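Food Waste in the Student Canteen
Project report, group 4
Natsumi Sakamoto and Adhiambo Mollel

1. Why we chose this topic

In our first semester we both ate in the Tallen canteen almost every day, and we were surprised how much food came back on the plates. We wanted to know which dishes are left over most, and if the size of the portion plays a role. Our teacher advised us to keep the question small, so we looked only at lunch.

2. Method

We weighed the leftovers at the return counter during four weeks in January and February. In this time 1025 lunches were sold, and 993 trays came back to the counter. The other trays were probably left in the garden or taken to the offices, and we could not include them. We also gave a short questionnaire to the guests and received 228 answers.

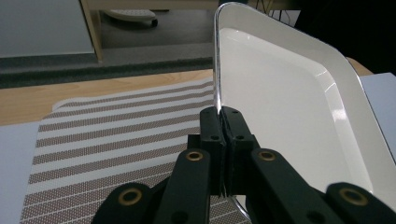
The weighing was done between noon and two o'clock. Bones, peels and paper napkins were removed first – this took more time than we had planned. In the first week we made a mistake with the scale, and we had to correct the values for soup afterwards.

3. Results

Side dishes were left over more often than main dishes. Rice was the worst, and boiled potatoes came second. Many guests wrote that they did not ask for a smaller portion, as they did not know it was possible. Some also wrote that they had too little time to eat.

4. Discussion

We think that a sign at the counter could already help. The kitchen has agreed to try two portion sizes for rice after the holidays – we will compare the numbers in the second part of our project.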